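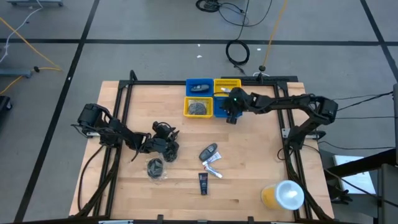
Bergþóra Oddsson wrote to us in January to say that a basket is only as good as whatever you leave out of it, and could we please put that on our website. So there it is, Bergþóra.

About Damgaard

Small shop, small baskets. We sell storage for the stuff that ends up on every table in every house – car keys, little tubes of cream, the sponge that belongs by the sink, tape. Not closets, not garages. Other people do closets.

Started with 2 colors, blue and yellow, and still mostly those. We tried a gray. It sat in the stockroom for a year and we ended up giving it to a school.

What we do

Baskets, sold singly or in sets of four. Slotted sides on the Skulletti, so crumbs fall out and you can see whats in there without tipping it over. The Gurport is the deeper one, better for remotes and chargers. Both rinse clean in the sink. Please don't put them in the dishwasher, the bottom rack warps them.

Sorting classes too. Bring a bag of junk from your own kitchen drawer, spread it out on a table, put it away by where you use it. Takes 2 hours. Max 15 people, coffee included. Hòa Văn teaches most of them and is strict about pens.

How we sort

One basket, one room. Wet things never go in with dry things. Keys get a basket to themselves, closest to the door. Anything still on the table at the end goes in a bag with the date on it – if you havent opened it by next season, out it goes.

Where to find us

23 Brokineck Road, upstairs, ring the bell twice. Parking behind the bakery. Orders usually go out the next morning, bigger ones take longer, just ask.

Prices on this page last checked 8/9/20, see the shop page for the current list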